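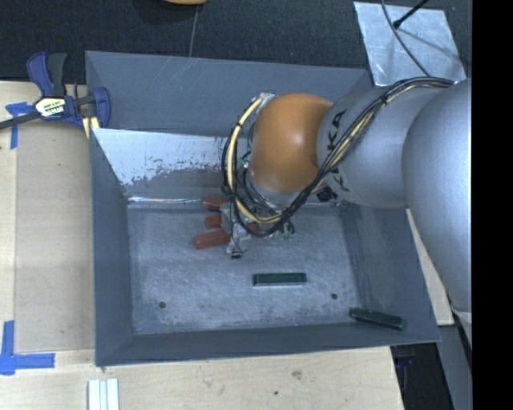
4.2 Changes in the Work at the Sorting Station

Figure 3. The bin station at the Rastomberg site, with the arm above the red and green blocks.

12 shares | 3 comments

The second site of our study is the workshop of Honance in Rastomberg. Before August, two workers sat at each bin and took the blocks out by hand, one color after the other. Now the arm does most of the picking, and the control program, which the company calls Trira, decides which block is taken next. The gripper must come down between blocks that lie close to each other on the bin floor (Figure 3). In our interviews, the workers named this moment as the one they watch most carefully.

We observed 15 shifts and wrote down each time when a person had to help the arm. In total we recorded 936 picks, and in 20 of them a worker stopped the arm and moved a block by hand. The number is small, but it does not show well how the work is felt. A worker who waits for a stop cannot start a longer task, and several of them told us that they are more tired after a quiet shift than after a busy one.

The position of the bin is also a part of the new work. It is held with a bar clamp on its left edge, and there is blue tape on the wooden tabletop. At the beginning of a shift the worker checks the clamp and compares the place of the bin with the last saved position. This check takes 5 minutes and is not written in the job description. The older workers said they do it "with the eyes only", while the newer ones follow the paper list from the Lema training course.

The cables of the arm were mentioned more often than we expected. They run along the outside of the arm and hang in a loop near the gripper, and from some seats they hide the gripper almost completely. Two workers asked to have their chairs moved to the other side of the table. The shift leader agreed for one station, but at the other there was not enough space for a chair.

We also asked who is responsible when a block is put in the wrong tray. Before the change, the answer was clear to all. In the present interviews we received different answers even from persons of the same shift, and we return to this point in Section 5.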